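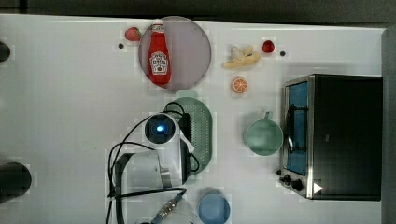 Search this site

Why is ketchup so slow, and then so fast?

You know how it goes. You tip the bottle over your chips and nothing happens. You give it a shake. Still nothing! You give it one more teeny tiny tap on the bottom and – splodge – there's a lake of ketchup and your chips have drowned in it.

I used to think this was just bad luck (or bad aiming, which is what my family said). But there's some really lovely science going on inside that bottle, and once you know it you'll never look at your tea in quite the same way.

Is it a liquid or a solid?

Let's start with something easy. Water is a liquid. If you pour it out of a jug it flows straight away, and it takes the shape of whatever you pour it into. A brick is a solid. You can pour bricks if you really want to, but I wouldn't, and they certainly won't take the shape of your cup.

So what about ketchup? It pours, sort of. But if you put a blob of it on a plate, the blob stays there being a blob. Water can't do that. Try to make a pile of water and see how far you get.

The trick is that ketchup behaves a bit like a solid when it's left alone and a bit like a liquid when you push it about. Scientists have a name for stuff that breaks the ordinary rules of flowing. They call it a non-Newtonian fluid. It's a mouthful, so you can practise it on the way to school.

What's in there?

Ketchup is mostly tomatoes, with vinegar, sugar, salt and a few spices. The tomatoes are cooked and squashed and sieved until they're smooth. Well, they look smooth. If you could shrink down until you were smaller than a grain of salt and go for a swim in it, you'd find it full of tiny soft bits of tomato, all bumping up against each other and getting tangled.

When the ketchup is sitting still, those bits hold on to one another. They make a sort of weak net, with the watery part trapped in the gaps. The net is strong enough to stop the ketchup falling out of the bottle under its own weight. That's the "nothing happens" bit.

Then you give the bottle a good thump. The thump makes one part of the ketchup slide past another part, and the net starts to come undone. The bits let go of each other and shuffle into line, and suddenly they can slip past one another easily. Out it all comes.

The proper word for this is "shear thinning". Shear is what happens when layers slide over each other, like when you push the top of a pack of cards sideways. Thinning just means getting runnier. So: slide the layers, get it runny.

How thick is thick?

The word for how thick and slow a liquid is, is viscosity (say it "viss-KOSS-it-ee"). Water has a low viscosity. Honey has a high one. Treacle is higher still, especially if somebody's kept it in a cold cupboard.

Honey is a funny one to compare with ketchup, by the way. Honey is slow, but it's slow all the time. You can shout at it or shake it and it just carries on at honey speed. Ketchup changes its mind!

The fastest runners at the Kusmont sauce race

I have to tell you about this. There's a food fair at Kusmont every October, and one of the stalls does a sauce race. They have a long sloping board with lines marked on it, and everybody puts a spoonful of something at the top and cheers. Last time I went, the soy sauce was over the finish line before I'd got my coat unbuttoned. Maple syrup came next, then honey. The ketchup went a little way down, stopped, and sat there. The mayonnaise never moved at all. The finish line was 104 centimetres away, so I suppose it was a big ask.

Then the lady running the stall gave the board a few good bangs underneath, and the ketchup set off again. Big cheer for that!

Have a go yourself

You can run your own race at home. Ask a grown-up first, and please do it somewhere that wipes clean.

You'll need:
a baking tray
some books to prop it up
a teaspoon
ketchup, honey, water and anything else you're allowed
a wet cloth for afterwards

Prop up one end of the tray. Put a teaspoon of each thing along the top edge, one after another, and watch how far each one gets. Write it down if you like writing things down. Then tap the underneath of the tray with the spoon and see who wakes up.

If you've got two blobs of ketchup, stir one of them hard just before you start and leave the other alone. I won't tell you what happened when I did it. Please don't eat the runners.

So how do I get it out nicely?

If it's a squeezy bottle, you're nearly there, as squeezing does the pushing for you. Give it a good shake first with the lid ON (check the lid, then check it again) and then squeeze gently.

If it's a glass bottle, keep the lid on and shake it hard, so the net inside is broken up before you start. Then take the lid off, hold the bottle at a slant and tap it near the neck. Tapping the bottom is what gives you the lake.

Other things that do it

Once you start looking, shear thinning is all over the house. Paint is made to do it on purpose: it goes runny under the brush so it spreads, then thickens up on the wall so it doesn't drip down to the skirting board. Shampoo and yoghurt do it too.

And some things do the exact opposite! Mix cornflour with a little water and you get a goo that you can stir slowly with a finger, but if you punch it, it goes hard. Let go and it dribbles away. I've got a whole page about that one coming soon, and I'm still getting it out of the carpet.

We use cookies to remember which pages you have read. OK / Change settings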